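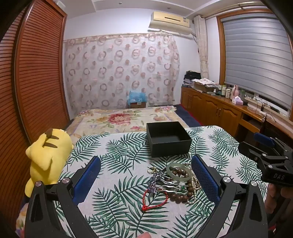
手持ちグリッパーで集めた実演データ、「どの家でも動く」という主張はどこまで信じていいですか

Wilteroさん 7月18日
カテゴリ:ロボット・自動化 > 学習・マニピュレーション
タグ:模倣学習 データ収集 双腕 評価方法

社内の勉強会で、手持ちグリッパーを使った模倣学習の報告書を読む番が回ってきました。Bristariという手法名で、6月に出た版です。人が両手に一つずつグリッパーを持って、家の中で片付け作業をやり、手元のカメラの映像と開閉量だけを記録する。それを方策に学習させて、あとから双腕ロボットに載せる、という流れです。遠隔操作用の機材を家に持ち込まなくていいので、速く安く集められる、というのが売りになっています。

課題は何種類かありますが、私が引っかかっているのは「絡まったアクセサリーを分けて箱に入れる」課題です。腕輪、ビーズの連、真珠のネックレス、編み紐のブレスレットのようなものがひと山になっていて、それを一点ずつ箱に移します。報告書の数字を抜き出すと次のとおりです。

収録した実演 2616本
学習に使った実演 1161本
収録した家 12軒
実機での試行 197回
成功率 八割強(表には家ごとの内訳なし)

結論の節には「未知の家庭環境への汎化を確認した」と書いてあります。本文をどう読んでも、実機で試した家が収録した12軒と別なのか同じなのかが分かりません。付録に「家具の配置は収録時と異なる」とだけあります。配置が違えば未知の家庭環境なんでしょうか。

それと、2616本のうち半分以上が捨てられている理由が「品質による選別」の一言で済まされています。データ収集が速いという主張は2616本のほうの所要時間で計算されているので、使えた1161本で割り直すとだいぶ印象が変わると思うのですが、私の読み方が意地悪すぎますか。

もう一つ、人間がやると指先の感触がグリッパーの柄を通して伝わってきます。紐が引っかかったとか、ビーズの下に別の輪が噛んでいるとか、手で感じながら動かしているはずです。ところが記録されているのは映像と開閉量だけ。方策のほうはその情報なしで同じ動きを再現することになりますよね。細かい絡まりをほどく課題で、それが本当にできるのか疑っています。

勉強会では「すごいですね」で流れそうな雰囲気なので、聞くべき点を整理しておきたいです。実際にこの手のデータを扱ったことがある方、どこを疑うべきか教えてください。

追記:映像を公開しているページは見つけましたが、載っているのは成功例だけで、再生速度も書いてありませんでした。

ベストアンサー

Garba Babalolaさん

似た機材で一年ほどデータを集めていた側の人間です。意地悪すぎるとは思いません。順に書きます。

まず選別の件。手持ちグリッパーの実演が大量に落ちるのは普通のことで、数字自体は異常ではないです。落ちる理由はだいたい決まっていて、手先の位置推定が途中で飛ぶ、左右の時刻がずれる、ロボットの腕では届かない姿勢になっている、のどれかです。最初の二つは機材の都合なので捨てても害は小さい。問題は三つ目です。人間は手首をひねって山の裏側から差し込むような動きを平気でしますが、そういう実演はロボットの可動域で引っかかって消えます。すると残るのは上からまっすぐつまめた場面ばかりになります。絡まりのきつい山ほど人は手首をひねるので、難しい場面から優先的に消えていく可能性がある。「品質による選別」の中身を聞くなら、理由ごとの本数を出してもらってください。出てこなければ、集計していないか、出したくないかです。

所要時間の割り直しは私もやるべきだと思います。加えて言うと、山を作り直す時間を含めているかどうかも聞いたほうがいいです。片付け課題は一回終わるごとに散らかし直さないといけません。アクセサリーを毎回同じくらい絡ませるのは案外むずかしくて、うちでは後半になるほど雑に置くようになり、山がどんどんほどけやすくなっていました。あとで映像を並べて見て青くなりました。収録の前半と後半で一本あたりの長さを比べれば、似たことが起きていたかどうかの見当はつきます。

次に家の件。ここが一番怪しいです。配置を変えただけの同じ部屋なら、壁も床もカーテンも照明も同じです。テーブルに同じ布が敷いてあれば、手元カメラにはその柄がずっと大きく写り続けます。葉っぱの柄みたいにはっきりしたものだと、方策が柄を手がかりに位置を覚えてしまうことがあります。私たちは布を裏返しただけで成功率ががくっと落ちたことがあり、そのときまで汎化していると本気で思っていました。布だけ替えた試行が何回あるか、これは必ず聞いてください。一番安く済む検証なのに、やっていない報告が多いです。

試行の197という数も微妙で、12で割り切れません。家ごとの回数が不揃いだということは分かります。どこかで多く試し、どこかで少なく試している。うまくいく家に回数が偏っていれば、全体の成功率はいくらでも上がります。同じ家での試行どうしは似た結果になりやすいので、197個の独立な結果があるつもりで信頼区間を計算していたらそれも狭すぎます。家ごとの表が一枚あれば済む話で、ないのは感心しません。

感触の話は、半分同意、半分保留です。グリッパーの指先が柔らかい素材だと、引っかかったときに指がたわむので、それが手元カメラに写っていれば映像から拾える情報もあります。ただ、細い紐や真珠の連が輪の下を通っているときは、指がたわむより先に山全体がずるっと動きます。人はその瞬間に力を抜く。方策が抜くかどうかは、映像の更新が間に合うか次第です。私の経験では間に合わないほうが多かったです。

最後に、「成功」の定義を見てください。絡まったまま全部まとめて持ち上げて箱に落としても、箱に入っていれば成功と数えている例を私は知っています。「分けて」と課題名にあるなら、箱に入れた時点でほどけていたかを誰がどう判定したのか。判定者が収録担当と同じ人なら、それも一言書いておいてほしいところです。

長くなりましたが、私なら勉強会では布と家ごとの表の二つに絞ります。全部聞くと時間が足りなくなります。

Wilteroさんからのコメント
ありがとうございます。成功の定義は付録に一行ありました。「対象物の全点が箱の内側にあること」。ほどけているかどうかの記載はなしです。まさに書かれているとおりでした。布については何も書かれていません。

Garba Babalolaさんの返信
その一行だと、課題名のほうを「アクセサリーを箱に入れる」に直してもらうのが筋ですね。ひとまとめに入れた回が何回あったかは、映像が残っていれば後からでも数えられます。

Oronさん

動画見ましたけど普通に動いてましたよ。最初からそこまで疑ってかかると何も読めなくなりませんか。

2616本も集めた時点で労力は相当なものだし、うちの現場なんて50本でも文句が出ます。細かい評価の話は次の版で直るでしょう。手持ち方式が遠隔操作より楽なのはやってみればすぐ分かるので、まず借りるなり作るなりして自分で試すのが早いと思います。

Wilteroさんからのコメント
収集が楽だという点は疑っていません。疑っているのは「未知の家庭環境への汎化を確認した」の一文です。動画は成功例だけなので、動いていること自体は何の判断材料にもならないと思うのですが。

Oronさんの返信
まあそれはそうですね。50本は言いすぎでした、もう少し集めてます。

Afolabiさん

ベストアンサーが出ているので、抜けているところだけ。

比較対象を確認しましたか。手持ちで集めたデータの良し悪しを言うなら、同じ課題を遠隔操作で集めたデータと比べるか、せめて本数を減らしたときに成功率がどう下がるかのグラフが要ります。1161本で八割強と言われても、その四分の一の本数で同じ数字が出るなら、大量に集めた意味はありません。逆に本数とともにまだ上がり続けているなら、速く集められるという利点に説得力が出ます。どちらなのか分からないまま「有効である」と書かれても、私は判断を保留します。

それから、箱の位置。アクセサリーの山のすぐ後ろに蓋のない箱を置く、という配置で全部収録していたら、つかんで奥へ少し動かして放すだけの方策でもかなり入ります。試しに箱を左右どちらかに大きくずらすか、高さの違う箱に替えるかした結果があるか見てください。黒くて角張った箱だけで学習していると、薄い色の箱や縁の低い皿に替えたとたんに、入れる手前で放すことがあります。深さの感覚が色と陰影に引っ張られるのだと私は考えていますが、これは確かめたわけではありません。

もう一つ細かいことを言うと、人の手や、もう一人が持っているグリッパーが画面の端に写り込む収録があります。学習のときに隠したのかそのままなのか、報告書によって扱いがばらばらです。そのままだと、実機で誰も写っていないときに入力の見え方が変わります。影響が小さいという報告も読んだことがありますが、課題が違ったので当てにしていません。

手法そのものはたぶん悪くないと思います。私が気に入らないのは結論の書き方だけで、「収録した家の範囲で、配置を変えても動いた」と書いてあれば何の文句もありませんでした。

Wilteroさんからのコメント
本数を減らしたグラフは、別の課題(皿を重ねるもの)についてだけありました。アクセサリーのほうはなしです。箱の位置は「テーブル上の任意の位置」とありますが、公開映像ではどれも山のすぐ近くに置かれています。著者に問い合わせを出しました。家ごとの試行回数と、布を替えた試行の有無、選別理由の内訳の三点です。返事が来たらこの欄に追記します。

Garba Babalolaさんの返信
内訳が来たら、位置推定で落ちた分と可動域で落ちた分を分けて載せてもらえると助かります。そこが一緒くたになっていると比べようがないので。

この投稿は解決済みです。コメントは引き続き受け付けています。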